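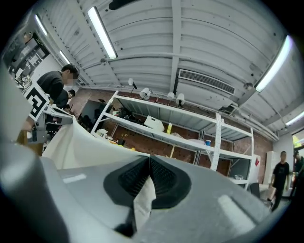 Re: [jerkton-sound] Nultden room, speaker layout

On June 13, 2020, Noman Rajput wrote:
> Are we keeping all 19 speakers for the Feng piece? The
> Nultden room is smaller than the last one, and I'd hate
> for the whispered part to turn to mush.

Hi Noman, yes, keep them all please! I walked through the plan last night and I think the whispers want to come from low down, near the benches - the loud choir bit can stay up high. Pluduson quoted 900 for the extra cable, so I said yes before they changed their minds. Can you send me the wall text by tomorrow?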